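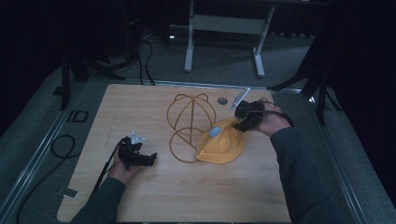

Why I Still Want the Boring Copy

Last updated: November 5, 2023

14 shares | 3 comments

A few months ago I was asked to help a small local history society open its own newsletter. I mean that in the plainest sense. They had the files, all of them, going back to the first issue, sitting quite happily on a disk that had been copied and checked and copied again, and they couldn't read a word of what was in them. The newsletter had been laid out in a program called Flovis, which a good many small societies used at one time because it was cheap and friendly and came with a nice set of borders (I remember the ivy one with real fondness). The firm behind it stopped selling it, the last version wouldn't run on anything the society owned, and there we were with 600 files and a plate of shortbread.

I have worked with old files for most of my life and I'd like to make a case that may sound dull, even a bit ungrateful, to the clever people in my own trade. I think we have fallen so deeply in love with keeping old software running that we've let ourselves off the much plainer job of making a readable copy while it is still easy to do.

Let me say at once that I love the clever work too! The first time I saw Flovis come up in an emulator, with its silly little start-up chime, I was grinning like a child. There is real value in seeing a thing as its makers saw it, and for a game or a piece of digital art I can't imagine being content with anything less. If the experience is the point, keep the experience, and spend what you must on it.

But most of what sits in our archives is letters and minutes and accounts, and newsletters with ivy round the edge. The people who come asking for them want to know when the footbridge was closed, or whether their grandmother won the marrow prize. They don't want to learn how to print from an operating system older than they are, and I've watched a very patient gentleman give up on exactly that and go home.

My friend Gilberto Espinoza takes the other side, and takes it well, so I should be fair to him. His view is that every conversion is a small act of damage. You lose a font, a line breaks in a new place, a hidden note in the margin vanishes, and in 30 years somebody will need the very thing you thought didn't matter. He is quite right that this happens. I once moved a set of parish accounts out of a spreadsheet made in Menon and found, far too late, that the cell colours had meant something. Green was paid. I had made everything white. I still feel a bit hot about the ears when I think of it.

What I'd say back to him, and have said over a good many cups of tea, is that keeping the original was never in question. Keep it, of course, and keep it safe. Storage for a few hundred documents costs next to nothing. My quarrel is with the habit of keeping only the original, and writing "access by emulation" in the plan, and feeling that the matter is settled. An emulator is a piece of software as well. It has its own makers, who get tired or change jobs, and its own list of things it needs underneath it. Senudov was the great hope when I was starting out, and I'd be surprised if many younger colleagues have even heard of it.

A plain text file, meanwhile, opens. It opens on whatever you've got. It's ugly, and it has lost the ivy, and you can search it before your kettle has boiled.

So my own rule these days is to make two copies of anything that comes through the door: one for how it looked, usually a PDF, and one for what it said. I do it in the first week, while the donor still answers the phone and can tell me what green means. I write down what was lost, in ordinary sentences, and put that note in the same folder. For a box of up to 100 files it's an afternoon's work, and a rather pleasant one with the radio on.

We did get the newsletters open in the end, by the way. A member's nephew had an old laptop in his loft, and it took us until May to work through the lot. The society has them as text now, and the borders as well, for those who miss them.

3 comments

Pam in the reading room
Oh, the ivy border! We had the one with the teapots. I agree with nearly all of this, though I'd add that a PDF isn't always as safe as people think. We have some that ask for fonts we haven't got.

dkestrel
Bit hard on emulation, I feel. I look after a collection of Nuker project files and there simply is no text version of them that makes sense. The layers are the document.

Margaret T.
Would you be willing to share your "what was lost" note? I've been trying to get something like it going at our place and would be glad not to start from a blank page.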